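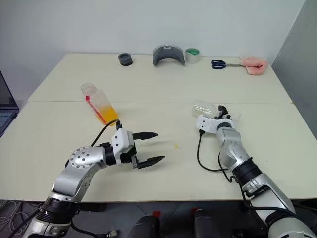

도카사드(Dokasard) 생활동 3층 살림 모임

책상 하나 치우는 데 토요일 오전이 통째로 갔어요. 그래도 하고 나니 속이 시원해서 사진이랑 같이 올려 봅니다! 원래는 창가 선반까지 다 손댈 생각이었는데, 병이랑 자잘한 물건들 앞에서 이야기가 자꾸 길어지는 바람에 선반은 4월 모임으로 미뤘어요. (미룬 사람 저 맞습니다.)

첫 사진에서 제일 눈에 띄는 건 역시 주황빛 액체가 든 병이죠. 반쯤 차 있고 비스듬히 누워 있는데, 빛을 받으니까 꼭 호박색처럼 보여서 저는 이 색이 참 마음에 들었어요. 옆면에 빨간 세로줄도 있고요. 오른쪽 집게 옆으로 구겨진 투명 비닐도 하나 있는데 책상 색이 워낙 연해서 한참 봐야 보입니다. 이런 비닐이 은근히 골치예요. 버리자니 아깝고 두자니 자리만 차지하고. 우리 모임은 이제 구겨진 비닐은 그냥 버리는 걸로 정했습니다.

병 정리는 블라스티밀 브라베츠(Vlastimil Vrabec) 씨 방식을 따르기로 했어요. 내용물이 남은 병은 책상 안쪽에 세워 두고, 빈 병은 뚜껑을 따로 모으고, 라벨은 떼서 일반 쓰레기로. 말로 들으면 간단한데 라벨 떼는 게 진짜 일이에요. 저는 미지근한 물에 담가 두는 쪽이고 브라베츠 씨는 마른 채로 한 번에 뜯는 쪽이라, 이 문제는 아직도 결론이 안 났어요. 혹시 깔끔하게 떼는 비결 있으신 분은 댓글로 좀 알려 주세요!

그리고 책상 뒤쪽 줄! 저는 사실 병보다 이 줄이 더 좋아요. 자주 쓰는 것들을 책상 끝에 한 줄로 세워 두면 앞쪽이 넓게 비어서 뭘 하기가 편하거든요. 서랍에 넣어 두면 꼭 못 찾고 또 사게 되고… 작년에 비품 상자를 열었더니 테이프만 17개가 나와서 다들 한참 웃었어요. 그 뒤로 테이프는 무조건 보이는 데 둡니다.

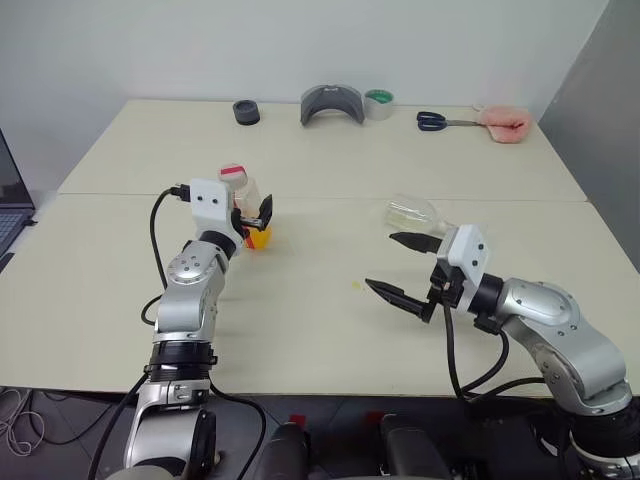
뒤쪽 줄에 나와 있는 테이프와 가위, 그리고 분홍색 폭신이

테이프는 투명한 건데 심이 초록색이라 멀리서도 금방 찾아요. 가위는 손잡이가 짙은 남색이고요. 날이 오른쪽을 향하게 눕혀 놓은 모양이 얌전하니 보기 좋죠? 오른쪽 끝의 분홍색 폭신한 것은 보기만 해도 기분이 좋아져서 저는 이 줄의 마스코트로 밀고 있습니다. 류보미르 토트(Ľubomír Tóth) 씨는 색이 너무 튄다고 반대하셨지만 투표에서 2 대 1로 제가 이겼어요, 하하.

흰색과 빨간색이 섞인 뚜껑의 작은 투명 병도 보이고, 옆으로 누워 있는 투명 병도 있어요. 작은 병은 버리기 전에 꼭 저한테 물어봐 주세요. 씨앗이나 단추 담아 두기에 딱 좋은 크기라 제가 늘 탐내고 있거든요.

다음번엔 선반 차례입니다. 수납함은 스쿠메로(Skumero) 걸로 두 개 주문해 뒀고, 배송비까지 모임 통장에서 냈어요. 남은 돈이 3957원이라 간식은 각자 챙겨 오셔야 합니다. 장갑 있으신 분은 장갑도요. 선반 맨 위 칸에 먼지가 꽤 두껍습니다.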